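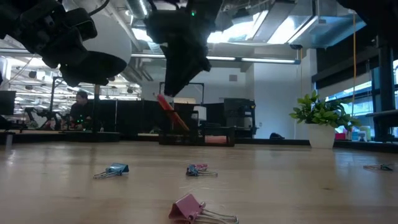

3.2 Sleep and stopping behaviour on the Cunda route

Home | Issues | Authors | Contact
Search this journal Go

Walkers who completed the Cunda long-distance path were asked to keep a nightly log of shelter type, hours slept and time of departure. The logs yielded 2,881 usable nights. Entries without a departure time were dropped, as were nights spent in paid lodging.

Figure 3 plots hours slept against distance walked on the following day. The slope is shallow for tent users and close to flat for those who slept on shelter floors. Walkers who had been out for more than 15 nights left camp earlier than the rest - a pattern also noted by Farah and Torres on the shorter Falcão loop - but did not report sleeping less.

Figure 3. Hours slept and next-day distance, by shelter type. Nights with a shared tent are plotted separately.

Mat thickness was recorded for 23 walkers only and is left out of the model. Self-reported sleep is likely to be too high on cold nights, and the October logs should be read with that in mind.

Comments

Anderson Guimarães: Were hammocks counted as tents? The Brerer survey kept them apart.

Matilde Pinheiro: They were logged under "other" and are not in Figure 3.

Karim Farah: Our loop had huts at every stage, so early starts there may reflect hut rules.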